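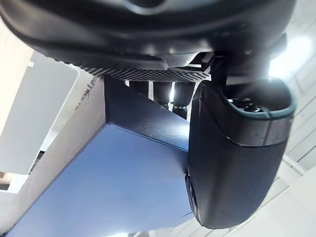
Photo: Rasa Vītola / Korkance

Unit 4: Perforated sheet and mesh – open area and airflow

1. Terms

Pitch (p) is the distance between the centres of neighbouring holes. Bar is the material left between two holes. Open area (A) is the share of the sheet taken up by holes, given as a percentage and measured over the perforated part only. Unperforated margins are left out.

2. Open area

For square holes of side s in a straight grid:

A = 100 × s² / p²

A diamond pattern is the same grid turned through 45 degrees, so the formula holds provided p is measured along the turned rows. Students often measure p across the corners and get an answer half the true value.

Worked case: s = 3 mm, p = 4 mm. A = 100 × 9 / 16 = 56.25, quoted as 56%. The Stunumon data sheet gives 57% for this size. The difference is within punching tolerance.

3. Pressure drop

At a fixed flow rate, mean speed through the holes varies as 1/A. Pressure drop varies roughly as the square of that speed. Halving A from 50% to 25% therefore gives at least four times the drop. Edge shape matters too – a punched sheet has a rounded side and a burred side, and the two do not give the same reading.

4. Before the March lab

Read sections 1 to 3 again. Bring a steel rule and a calculator. Samples are 200 mm square. Write-ups go to Mererid Watkins.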